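Can a robot do the dishes yet? Sort of, says Drastano

July 17, 2025

I've been hearing that a robot will wash my dishes since I was a kid, so I perked up when Drastano put out its newest batch of household chore results this week. The short version – don't throw out your rubber gloves.

The company ran nine kitchen and laundry chores in simulation, using its Calvo software to call the shots. Folding a tea towel went better than I would have guessed. Dishes were the sore spot. Out of 973 tries at picking up a sponge and wiping down a plate, 448 were scored as a pass. My teenager has a better record than that, and he's dreadful.

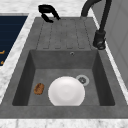

A plate and sponge in the simulated sink. Render: Drastano

A plate lying flat is a pain to get hold of, apparently, and I believe it – I chip mine on the tap often enough. Drastano says grip was behind most of the misses, with the sponge ending up in the wrong spot a fair way behind.

Shops are a bit further along. Rerkholm, the homewares chain, has had shelf-tidying machines going in its Jendholm store since May, and they handle more than 200 items a night. Staff still do the glassware and anything in a soft bag.

Drastano wants to try the same chores in a real kitchen next, with real grease and real dinner plates. It hasn't set a date. I'd happily offer mine, the sink's full most nights anyway.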